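Notes from the Stavener open day

The Stavener lab opened its doors in July 2022 and I spent most of an afternoon there. I went for the pouring bench. I have been trying to get liquid handling to work on my own arm for a year, with mixed results, and the program listed a session on it run by Danica Koubek. The rest of the building was worth a look too, but I'll keep that short.

The ground floor had two arms on a sorting line and a mobile base named Retamal that fetched parts bins from a rack. Retamal runs on a fixed map and replans when a person stands in the aisle. Its stopping distance looked long to me. The engineer on that stand said it was set long for the visitors, and that on a normal shift they cut it by half.

Upstairs was the part I came for. The group collects training data with hand-held grippers. A person holds the tool, does the task at normal speed, and the camera on the tool records what the fingers are doing. There is no arm present during collection. The policy is trained afterward on the recordings and then run on an arm fitted with the same fingers. Koubek's set for pouring stood at 3,438 recordings on the day, of which 186 had been thrown out. The usual cause was lost tracking. The tool works out its own position from the camera plus an inertial sensor, and a large transparent object close to the lens leaves it few fixed features to follow.

Clear containers are the hard case in general. A depth camera returns holes or nonsense on thin plastic, so the group dropped depth and works from color video alone. The wrist view then has to carry everything: where the rim is, where the stream lands, how high the level has come. Tane Lowther, who wrote the labeling tool (it is called Cukis, no idea why), showed me how they mark the start and end of flow by hand. He said two people labeling the same clip usually agree on the start and argue about the end, when the stream breaks up into drips.

The fingers themselves are simple. They are black, with rounded tips, and the lab swaps them out when the surface gets slick. I asked about force sensing and was told there is none in this version. Grip width is the only signal besides video.

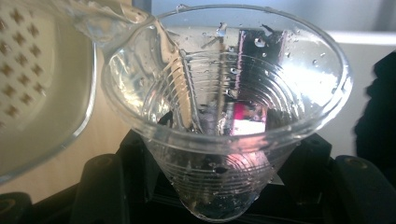

Does the policy know how much water it has poured? Only indirectly, from the look of the level and the stream, as there is no scale or flow meter in the loop.

That matches my own experience. On my bench I used a kitchen scale under the target, and the reading lagged the pour enough to cause an overshoot nearly every time. Koubek's view is that the scale is fine for grading a run afterward and a poor thing to steer by. I am going to try her split: video for control, scale for scoring.

The arm demo used the same task. I watched a few runs from behind the rail. The approach was slower than a person's and the tilt came in small steps - visible ones, which I put down to the action rate. Koubek said smoothing is on the list.

Practical details for anyone going next time. The pouring session is in room 304 and fills early. Parking on the Clurkberg side is closer to the stairs. The next open day is planned for November, and Lowther said the labeling tool should have a public build by then. I left my address for the mailing list and will post a note when it comes out.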